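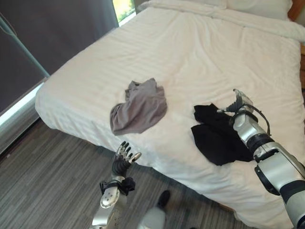 Home | Notices | Minutes | Bookings | Contact

CLASTDALE HOUSE – RESIDENTS' HOUSEKEEPING MEETING
Minutes, Mar 14, 2018

Present: 9 residents, plus the house manager in the chair. Apologies from the top floor, who had the wrong room.

1. Last minutes
Agreed, after "linen crisis" was changed to "linen shortage".

2. Guest bedroom
The white striped duvet covers are staying. A proposal to switch to navy, on the grounds that it hides things, was heard and not seconded. Two pillows per bed remains the standard. The request for four was described by the chair as ambitious.

3. Clothes left on beds
Long discussion. The rule is that a bed may be used for folding but is not a wardrobe. Grey and black items cause the most trouble, everyone present owning a good deal of both, and a heap of either on a white duvet was felt to lower the tone. Agreed: anything put down on a guest bed is folded or taken away before supper. One resident asked what counts as folded. Deferred to July.

4. Laundry
The Morin contract comes to 600 pounds for the year and covers 34 duvet covers, pillowcases included. Clotton quoted less but will not iron. Those who had slept under the last unironed batch spoke with feeling. Stay with Morin.

5. Creases
A motion that duvets be smoothed by hand each morning was carried, five to four. The four wished it recorded that a duvet is a soft object and will do as it likes. So recorded.

6. Any other business
Gemuvcombe have asked to borrow our spare pillows again. Yes, once the last lot come back.
The bedside lamp still hums.

Actions: chair to write to Morin; second floor to draft a definition of "folded" – one page at most.

Next meeting July, same room, top floor please note.

Last updated: after the meeting, by the minute-taker
Contact the house office | © Clastdale House | Back to top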